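Notes from the simulator review call, Clokano trial. Typed up by me, Amarachi Bako, so blame me for the spelling!

1. First impressions
I drove the trial house around all morning and I like it a lot (the floors alone, wow). I started in the red and gray corner with the gripper open, just getting used to the controls.

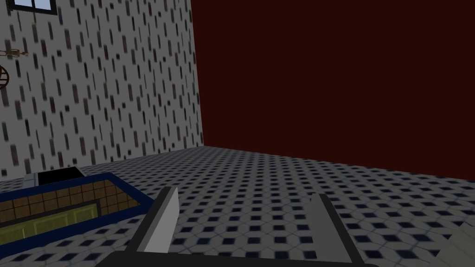
Oluwatosin Ojo felt the controls were fine but the price was steep, at 800 a seat, and wanted to hear what Stenura charges before we get too excited. Fair! I'll ask them.

2. Tight spaces
We looked at the two-arm robot in the passage by the open paneled door. Both grippers were closed there and it's still a squeeze. We agreed passages like that one are the test we care about. 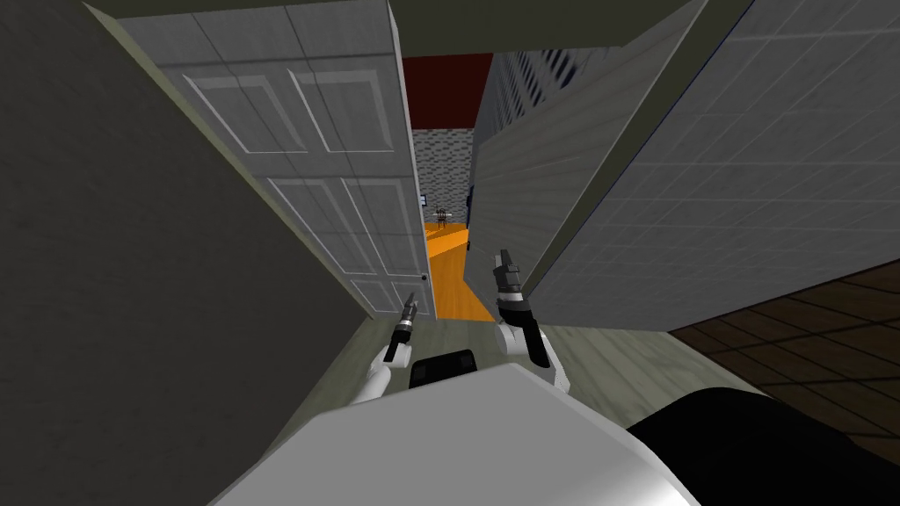
Herkness, Tue 2 November
The call picked up again after lunch with the Ekpo folks on the line. They want the close-up gripper view, and I do too, especially for edges like the one on the big gray planked panel.
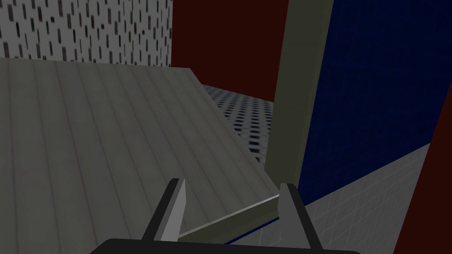
3. To do
Me: get the Stenura quote.
Oluwatosin: ask Clokano for two more weeks on the trial.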